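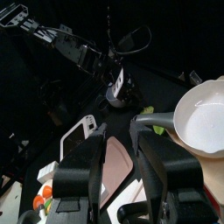

Elton Household Restart Program
Progress report to the Penrose Fund, 5 September 2020

The program supplies basic kitchen goods to families moving from temporary shelter into rented homes in Elton and Wusten. By the end of August, 1,091 households had registered and 600 had received a full set. A further 400 sets are packed and awaiting delivery.

Deliveries in Wusten were suspended for 5 days while the road bridge was under repair. Families affected were contacted by phone and given new dates. 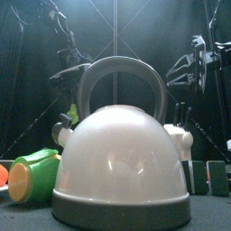
Spending remains within the approved budget, although freight costs rose over the summer. The supply agreement with Gesier has been extended on the same terms – the price per set is unchanged. Storage costs will be reported separately, as the Elton lease is still under review.

We request the Fund's approval to move unspent training money to transport. A revised budget is attached.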